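Home Papers Methods Data About
Shares 129 Comments 8

4. What We Budgeted For, and What We Should Have

When I wrote the first equipment plan for Jultholm, I put nearly all my energy into the big line (the arm!) and gave the hand-held grippers one row at the bottom of the sheet. Most of our working day is spent with those grippers, though, at a plain wooden tabletop, and that one row had to cover a lot. Figure 3 shows the kind of work I was trying to put a price on.

Figure 3. Hand-held grippers at the tabletop: (a) and (c) views from a gripper, with its fingers open; (b) both grippers held at the table, with a blue cloth in a basket. 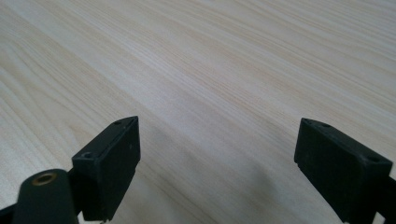
(a)

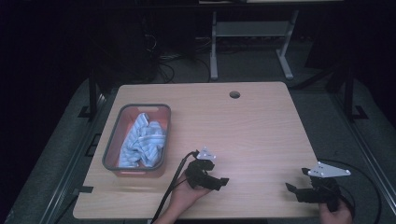

(b)
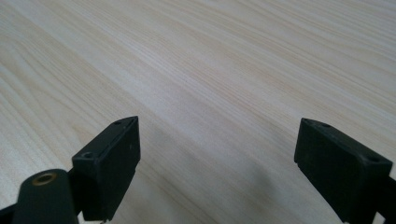 A reader of our March draft wanted to know why we hadn't simply bought the arm first and worked out the hand tools later, given that the arm takes the longest to arrive. Fair question, and the same reader also asked whether the grippers would still be needed once the arm was in. My answer to the second part is yes, at least for the life of this grant, and that pretty much settles the first part too.

4.1 Spares

I split the gripper budget into things that wear and things that don't. Finger pads wear. So do cables, and so do the little screws that go missing under a desk five minutes before you want to start. The body of the tool seems to last much longer, so I stopped pricing complete spare units and began pricing kits of small parts. Corkex quoted us for pads in packs, Pramanik quoted for pads one at a time, and I spent a silly amount of time going back and forth between the two (the single pads looked cheaper until I added postage, and then they didn't). We went with packs. If I were starting over I'd ask both firms for a delivery time in writing before I even looked at the price.

4.2 Waiting

Our plan assumed 90 days between placing the arm order and having something on the floor at Curnthorpe. I'd now treat that as the hopeful version. The paperwork on our side ate into it before the supplier had done a thing: a purchase request came back to me 3 times over the wording of the warranty, and each time it went to the end of the line again. Hand tools went through on a much smaller form, so we could get going on the table work in the meantime. I really can't recommend that order of doing things enough, especially for a small group with a fixed end date.

4.3 The dull lines

Tables, cable runs, floor rails, posts, storage. I left most of these out of the first version and then had to beg for them under "other," where they got a good deal more attention than I wanted. They now have a heading of their own. I also keep a separate line for cloths and baskets, the sort of thing people pay for out of pocket and never claim back. Prices for both suppliers, as of our last round of quotes, are in Appendix B.

Previous section Next section Back to top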